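3.2 Settlement and housing in Balodholm
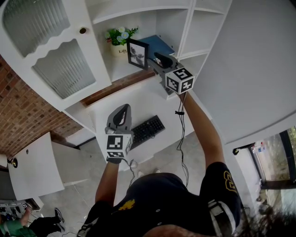 Figure 3. Interior, Balodholm.

Balodholm is a market village on the Jullow, 8 km below Ikura. First chartered as a market, later merged with two hamlets – boundaries still disputed in the older registers (Liu and Cheng). 41 households in the lower part, most on former common land. Housing stock mixed, furnishing mostly recent; white cabinet and desk units as in Fig. 3, a black picture frame by the shelves. Older farmsteads survive only on the nothern slope. Parish records for the upper part are incomplete, see 3.3.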